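4.3 Comparing Two Gripper Finger Sets
Widcombe Bench Guide, revised Sep 26, 2024

Run this comparison before you commit to either finger set. It takes one session and spares you the June edition of this section, which ran to 51 pages and settled nothing.

1. Park both arms with the fingers raised and open.
2. Set out the Tukdale produce kit between the arms. Scatter it. A tidy row flatters every gripper ever made.
3. Put the clear bin on the left arm's side and fold the green cloth at the far edge, next to the plant.
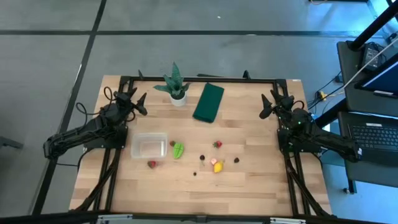
Figure 4-6. Both arms parked, produce and cloth set out.

Note: The plant is not part of the test. Do not score attempts on the plant.

4. In the Virdale controller, set the closing force to 2 N and the hold time to 600 ms for both sets.
5. Lower the arm over one piece at a time. Stop just short of the wood and check the fingertip pads before closing.

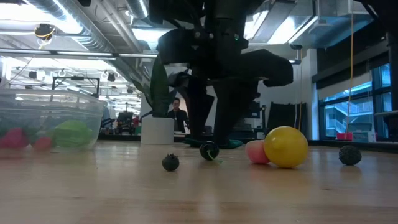
Figure 4-7. Green fingertip pads just above the tabletop.

CAUTION: Pads that touch the table first will report a firm grip. They have gripped the table.

6. Lift, carry to the bin, release. Write down drops as drops. "Early release" is not a category.
7. Repeat with the second set. Leave the force alone, however sorry you feel for it.
8. Finish with the cloth. Switch to the wrist camera view and bring the open fingers down to either side of the fold.

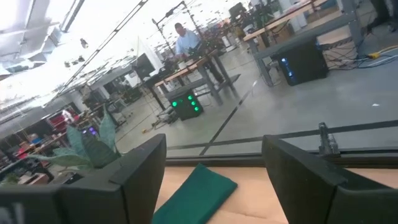
9. Close slowly and lift 230 mm. If a corner slides out, try once more from the other side, then log the result.

Note: The Ahmadpour scoring sheet gives cloth the same weight as fruit. If your job has no cloth in it, skip steps 8 and 9 and say so on the sheet.

Go to 4.4 to change the pads.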